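The Case for the Open Rail in Furnished Rooms

For as long as the Serer Housing Trust has let furnished rooms, its inventory standard has assumed that a tenant's clothes belong behind a door. Each room is issued a bed, a wardrobe, a desk and a chair. Anything beyond this is treated as an addition, subject to written permission and, in principle, to removal at the end of the tenancy. The standard is now under review, and the purpose of this essay is to argue for one change to it: the freestanding clothes rack should be moved from the list of permitted additions to the list of items supplied.

The proposal may appear minor. It concerns 765 rooms, however, and the way clothing is stored has a greater effect on the daily use of a small room than any other matter the standard addresses. Last November the Trust's own survey of its buildings at Plallholm found that 265 rooms already contained a rack bought by the tenant. These had been acquired without coordination, in many sizes and of very uneven quality. Several had bent under ordinary winter coats. A number had been left behind at the end of a tenancy and discarded, at the Trust's expense.

The traditional objection is one of appearance. Clothes in view are said to make a room look unsettled, and prospective tenants are thought to prefer a room in which nothing is hanging. This objection deserves a fair answer. A crowded rail does dominate a room. It is also true that fabric kept in the open gathers dust and that strong afternoon light will fade a dark jacket over a summer. No one proposes that the wardrobe be taken away.

What the objection overlooks is the category of clothing that belongs in neither the wardrobe nor the laundry. A sweater worn for two hours on a Friday evening is not dirty, but few people will return it to a shelf beside clean ones. In a room without a rail, such garments are laid over the chair until the chair can no longer be used, and after that they are laid on the bed. The inspection reports from Plallholm return to this point with some regularity. Tenants with ample wardrobe space were found to be sleeping beside a quantity of clothing that had no assigned place.

The Yang report on small dwellings, which the Trust commissioned and then largely set aside, reached a similar view. It recommended that every sleeping room provide both closed storage for clothes at rest and open storage for clothes in use. It further recommended that the second be placed within reach of the bed, on the ground that a person undressing at night will not walk far.

The arrangement need not be elaborate. A plain white wardrobe, a made bed and a metal rail standing near it are sufficient, and they can be accommodated in most of the rooms the Trust now lets.
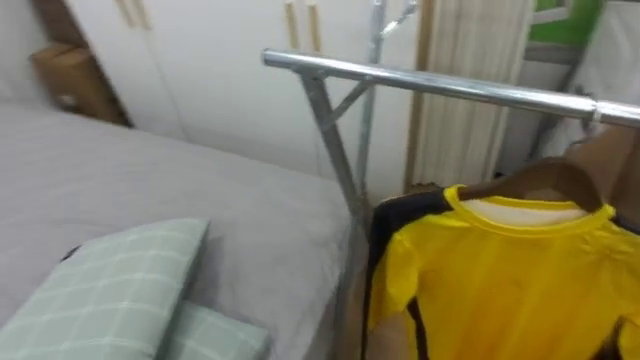
There remains the question of cost. The Zestetti rail, which was tried in 4 rooms last winter, has a welded base and was reported to stand firm on uneven floors. It is more expensive than the racks that tenants generally buy for themselves. Against this must be set the expense of disposal already mentioned, and the time spent by staff in considering requests for permission that are, in practice, never refused. A rule that is always waived should be withdrawn.

Some guidance to tenants would be appropriate. The rail should not stand in front of a heater or obstruct the door. Wet laundry should continue to be dried in the rooms set aside for it, as moisture in sleeping rooms has caused damage to paint and plaster in the older buildings. It would also be reasonable to advise that heavy items be hung toward the ends of the bar. Beyond this, the Trust should refrain from regulating how full a rail may be. A tenant's judgment on that matter is likely to be better informed than an inspector's.

The revised standard will come into effect with the next round of lettings. It is recommended that the rail be included in it, beginning with the single rooms at Plallholm, where floor space is most limited and the present practice is least satisfactory.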